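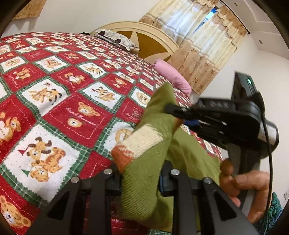

A pair of hand-held grippers at work on a piece of green knitwear.

247 shares
2 comments

RIVERBRIDGE — A small repair bench on the ground floor of the old Flulside building has taken over the upkeep of the hand-held grippers that Jultex sends out to private homes, the company said.

The grippers are used to record ordinary chores such as folding and sorting clothes. A person holds one in each hand and does the job with the jaws instead of fingers, and the recordings are later used to train robot arms. Until this winter, any tool that developed a fault went back to the supplier by mail and was gone for weeks.

Irén Dudás, who runs the bench, said most of what comes in is worn or dirty and very little of it is broken. Knitwear is the hardest on the tools. Loose fibers work their way into the joints, and after enough sweaters and socks the jaws begin to drag on one side.

"You feel it in the handle before you see it," Dudás said. "One finger gets there a little late, and then the cloth slides out on that side."

Her routine starts with the pivot pins. Each is wiped down, and lint is drawn out of the joint with tweezers and a soft brush. She does not oil them. An earlier batch was oiled and left marks on a customer's tablecloth, and Jultex paid for the cleaning. A dry lubricant is used now, put on with a swab and left overnight.

The fingertip pads come next. They are peeled off with a plastic blade, the seat is cleaned with alcohol, and a new pad is pressed on with the jaws closed over a strip of card. Dudás checks the result by pinching a single sheet of tissue paper and pulling it straight down. If the sheet twists, one pad is sitting higher than the other and the job is done again.

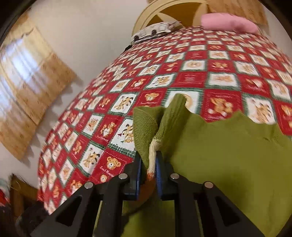

Page last changed: March 2022

Thick ribbed fabric shows up a bad pad quickly. A fold of it has to be held between the two fingers without slipping, and the bulk pushes the fingertips apart at the top if either linkage is loose. Dudás keeps an old cardigan at the bench for this and runs every gripper over the cuff and the hem before it is packed.

The camera is handled separately. It has to sit at the same angle after a repair as it did before, or the new recordings will not match the old ones. The bench has a wooden cradle with a printed grid at one end, made by the Georgiev workshop across the yard. The gripper is set in the cradle, the jaws are opened all the way, and the picture is compared with one saved when the tool was new. Screws are tightened a little at a time while someone watches the monitor.

Cables were the other regular complaint. Several had been pulled at the plug by people turning their wrists in tight corners, mostly while making beds. They now leave the housing with a longer loop, clipped at one point, and the people using the tools have been asked to stop winding them around the handle for storage.

Jultex has 22 grippers in use in the area. They come to the bench in pairs and go back out in the same pairs — a matched left and right wear at much the same rate, and mixing them made it harder to trace a fault. A paper tag stays with each pair and lists the pads fitted, any part replaced and the result of the camera check.

A routine service now takes two hours. Bent linkage arms still have to be ordered, and the bench keeps only a few of them in a drawer.

Jultex said the arrangement will be reviewed in April. It is also looking at a fabric cover for the joints, which Dudás has tried on one pair. The cover kept the lint out but rubbed against the jaws when they were fully open, and she has sent it back to be cut narrower.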